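December, a bit after 2 in the afternoon

Bean day! I've been putting this one off and I'm glad I finally sat down to it, even if my shoulders have opinions. The job is spooning mung beans between the glass jar and the orange bowl, one spoonful at a time, no pouring, no tipping the jar to cheat. Oğuzhan Kırmızıgül wrote the bean protocol when we were still over at Brarnholm and I'm sticking to his wording (mostly — he wants the spoon leveled with a finger, and I like it heaped, so heaped it is until he comes back and argues).

The beans are from the Lappalainen bag, the one on the bottom shelf with the clothespin on it. Please don't open the second bag until that one is gone, I can't face sweeping up two kinds. I weighed out 102 grams for the set this morning on the little Presura scale and wrote it on tape.
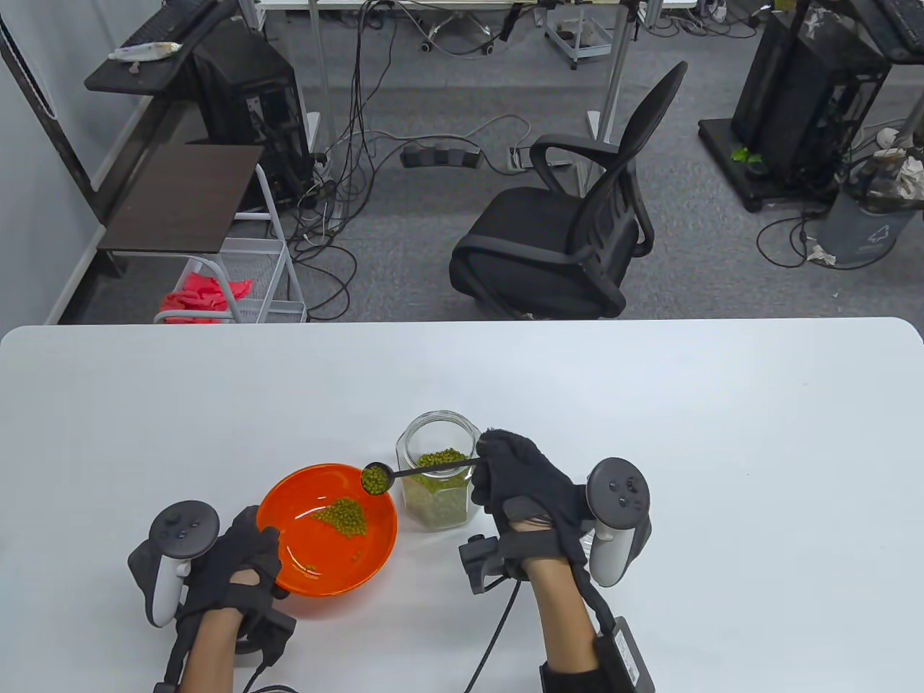 Anyway, the long handle is what I keep going back and forth on. It's great for reaching down into a jar, but you hold it so far from the beans that every wobble in your wrist gets bigger by the time it reaches the spoon. I do better if I choke up on the handle and park my left hand on the bowl so it can't skate around on the tabletop. That slick plastic slides if you so much as look at it. I might try a damp dishcloth under it next time, or one of those rubber jar-opener squares if there's still one in the Prastwood drawer.

Other thing: the jar has flat sides and corners, and beans love corners. The first spoonfuls out of a full jar are a breeze and then you get down low and you're chasing the last ones from one corner to the next. I gave myself 22 spoonfuls as a target and I think that's fair for a heaped spoon, but somebody with a lighter hand should check it before it goes on the sheet.

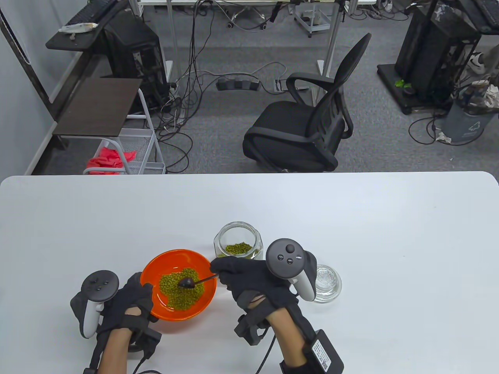
Spoon in the bowl, jar getting by on a smaller layer at the bottom.

Scooping from the bowl is so much nicer than scooping from the jar! Wide mouth, sloped sides, and the beans roll back to the middle by themselves. The orange is good too, green beans show up on it like anything, where on the plain white dishes we tried before I was forever squinting.

To do, before I forget:
Find the short spoon, the one with the dent.
Ask Oğuzhan whether spilled beans go back in or get counted out. I've been putting them back.
Lentils next, same jar and bowl. They're flatter so I expect more of them will stick to the spoon.
Budget more than 40 minutes for a full set, I was silly to think I could squeeze it in before lunch.

Stopping for tea.

Bench notebook, Prastwood kitchen room | Questions: leave a note in the margin | Back to top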